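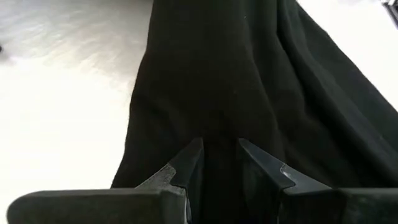
Notes from the planning side: black cloth and other grievances

Anyone who has asked in the hallway why the folding stack was quiet in October, the short answer is that we spent most of the month arguing with the color black. The longer answer follows, for those with coffee.

Our folding planner, which goes by Gultwood for reasons that left with the intern, needs an outline of the garment before it can do anything. It gets that outline from a segmentation step, and the segmentation step was tuned on cheerful things: a striped towel, a teal shirt, a pillowcase with ducks on it. Give it black fabric on a white surface and the outer edge comes out beautifully. It's the inside that goes missing. A fold in black cloth is a slightly darker bit of dark, and the network would look at two layers and report one, with a confidence score I'd like to have in my own life.

The wrist view helps, up to a point. Close in, you can pick out creases by their shading, and the lint does some honest work as texture (we have stopped cleaning the lint off, and Ama Essien would like it on record that this was a technical decision). The trouble is that by the time the wrist view is useful, the planner has already committed to a grasp. So Ama split the grasp step into 2 stages. Stage one picks an approach from the fixed views. Stage two gets a short budget just before the fingers close, looks for a crease in the wrist view, and may shift the target sideways or call the whole thing off. Calling it off used to crash the task server. It now only logs a complaint, in a tone we are still working on.
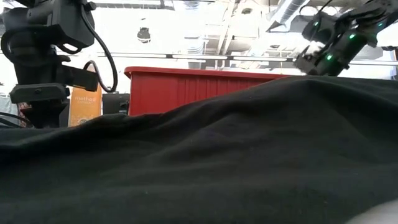 Exposure was the other half of the month. The side view points at a bright room from down near the tabletop, and auto exposure does what any of us would do, which is stare at the lights. The fingertips wash out exactly where the perception code wants to check contact. Radek Charvát tried fixing this in software for 7 days, wrote a very elegant tone-mapping node, and then set the exposure by hand. The node remains in the repository under the name Brerkthorpe. Please don't delete it, he visits it.

What came out of that week and did survive is a per-region weight. Each view now publishes a mask of pixels it considers too bright to be trusted, and the fusion step ignores those pixels for contact estimates. Before, a blown-out patch counted as strong evidence of nothing being there, and the planner would happily send an arm through a sleeve.

On the control side, the two arms now share one clock for cloth moves. They used to run separate trajectories that agreed at the start and the end and held private opinions in between. With a rigid part you would hear about that at once. With cloth you just get a slow diagonal wrinkle and a meeting. Both trajectories are now resampled onto a common timeline, and if one arm falls behind, the other waits for it.

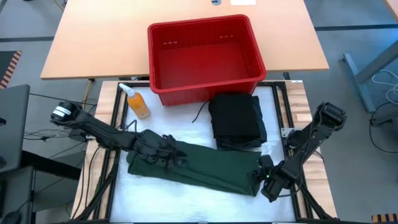

Green has been easier. The same settings that were so hard won on black carried over to the dark green cloth with only the crease threshold changed, and that threshold now lives in the garment profile instead of being buried in line 600 of a launch file. If you add a new fabric, add a profile. Copying the black one and renaming it is fine. Copying the duck pillowcase is not.

Still open: the release step. The fingers open at the right place and then retreat along the path they came in on, which sometimes takes a corner of the fold with them. Ama has a branch that picks the retreat direction from the local surface angle. It passes in simulation, where the cloth is very polite. Review comments are welcome, there are 11 on it already and most of them are about variable names.

The merged changes are tagged Rindunthorpe in the planning repository. You'll need to rebuild the message package too, as the trust mask is a new field and old nodes will fail on startup with an error that mentions neither trust nor masks. Radek is fixing the wording.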